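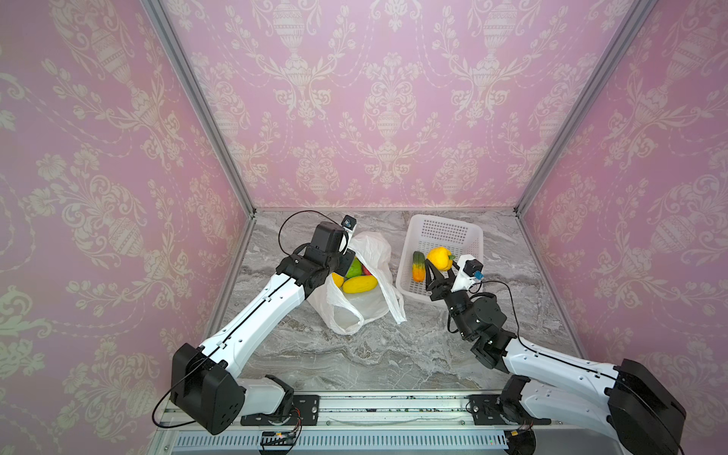 Two robot arms on a rail over a marble-patterned table, with patterned wall panels behind.

Kurup Fellowship Appointments Table

Version 2, updated October 14, 2025

Contents

This package lists appointments, renewals and departures at arts and humanities foundations, museum boards and university arts offices. Each row is one person taking up, keeping or leaving one post. There are 975 rows. The table was put together by Parvathi Poduval for the Kurup project, which looks at how people move between grant-making bodies and the places they fund.

Files

appointments.csv -- the main table, one row per event
bodies.csv -- one row per foundation, museum or office, with country and type
sources.csv -- the notice each row was taken from
changes.txt -- edits made after version 1

Columns in appointments.csv

row_id: a whole number, never reused
person_id: the same for one person across all rows
body_id: matches bodies.csv
post: job title as printed in the notice
event: start, renewal or end
event_month: year and month; the day was dropped because many notices leave it out
prior_body_id: the last post held, if the notice names it; otherwise blank
interim: yes or no

How the rows were collected

Rows come from public notices: press releases, newsletters and annual reports. The notices were gathered with Nanen, our clipping tool, and typed in by hand. A second reader checked 100 rows against the notices and found 27 with a problem in at least one column. Most were in the post column, where a long title had been shortened. Those were fixed, and the whole column was then read again from start to finish. The other columns have not had a second full reading.

Known problems

Small bodies are thin in the table. Many of them do not put out a notice when a director leaves, so there are more start rows than end rows.

Interim posts are marked only if the notice uses the word "interim" or "acting."

Two bodies that merged in June still have separate entries in bodies.csv. Join them yourself if you need one history.

Names of people are not included. Please do not try to add them back and share the result.

Loading

The files are UTF-8, comma separated, with a header line. Read the id columns as text -- some of them begin with a zero and spreadsheet programs will strip it.

License and contact

Free to use for teaching and research with credit to the Kurup project. Copies are kept at Bostadum and Rurnico; the Bostadum copy is updated first. Send corrections to Parvathi Poduval with the row_id and a link to the notice.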